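Does anything really disappear under jeans?

I've been wearing disposables for bladder trouble since before last December, and the line I've come to distrust most on any package is "discreet under everyday clothes." Which clothes? Whoever writes that must be picturing sweatpants.

So when Prameo put it on the front of their new overnight style, and Paju said nearly the same thing about theirs, I ordered a pack of each. The Paju pack was $27. The Prameo page had 617 reviews, and I read far more of them than I'd like to admit. Plenty of people said "can't tell at all." Very few said what they were wearing over it, or whether they had moved.

Standing still is easy

I'll give both brands this much. Stand in front of a mirror in a long sweater and they look fine. A bit of extra width in the seat, which a loose cut hides anyway. If my day consisted of standing next to a bookcase I would have no complaints and this would be a shorter post.

The leg openings were decent on both. The Paju tapes are stiff and I could feel the corners through a T-shirt. Prameo's are softer but I had to redo one side twice, and the second time it took a little of the plastic with it. I also don't believe the sizing chart. I measured where it told me to, ordered what it told me to, and could have fit a paperback in there with me.

Bending over is the real test

Making the bed is what gives the game away. Lean forward to tuck in the far corner and jeans slide down in back while a thick disposable stays exactly where it was. With a plain white one you might pass it off as a shirt tail. With a cartoon print, forget it. There's a wide band of pink, yellow and blue characters above the denim, and the frilly white edge peeks out at the side as well.

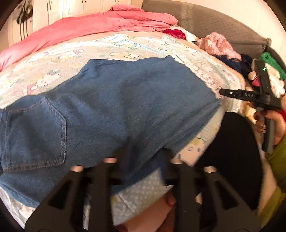 What I'd try instead

A higher rise helps more than a bigger size. Going up a size just gave me jeans that fell down faster. I have one old pair with a high back that covers nearly everything, and naturally they've stopped making it.

A long tucked undershirt is the cheap fix. Kulivow sells a snap-bottom one that stays put through a whole load of laundry and two flights of stairs. It's hot in summer and I resent the price, but it works.

As for the prints, I like them fine at night. For daytime under denim I'm sticking with plain ones until somebody shows me a "discreet" claim that was tested by a person picking up socks.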